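Ticket 131, Poltora sorting cell, Whitcombe site
Status: open, waiting on Bavari support

Hello again, and thank you for the quick answer this morning. I've put in the new settings file and left the arm speed at 62 as you asked. The stops at the end of a push are still with us, I'm afraid: 12 in the last 1000 moves.

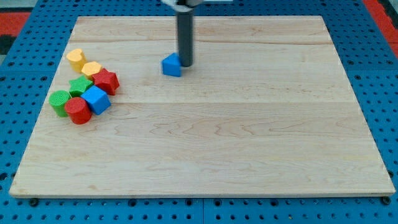 What I'd really like to talk over is the people on the packing side, who used to do all the sorting by hand and now mostly mind the cell. They're glad of the rest for their wrists (so am I!), but every stop means someone has to walk over, clear the message and wait, and they've begun to feel like the machine's helpers. On the practice board, with the blue triangle on its own by the tip of the rod and the other shapes gathered on the left, anyone can see which block is meant, yet the screen only says "target lost". Could it say which piece, in plain words?

Sirance wrote our training sheets and will gladly add a page once we know the answer. Until then the late shift is keeping the old hand-sorting bench set up, and I've told them they may use it whenever they like.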